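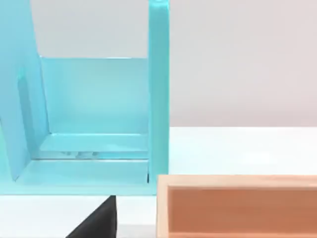 Plivent had promised Eichhorn that the arm would learn packing in simulation first, and by November it would be ready for the floor. Waltraud Sauerland watched the screen with her coat still on.

"Blue shelf, wooden box," said the young man from Plivent. "Same job as yours."

"My shelf has 80 bins and a bad light," she said. "And where are the returns?"

"We'll add returns."

Gudrun Schmieder had a letter folded in her pocket. It said her work would become more interesting – the same words they had used before cutting the night shift to seven people.

"Who fixes it when it drops one?" Gudrun asked.

He looked at Waltraud, then at her. "Well, you would."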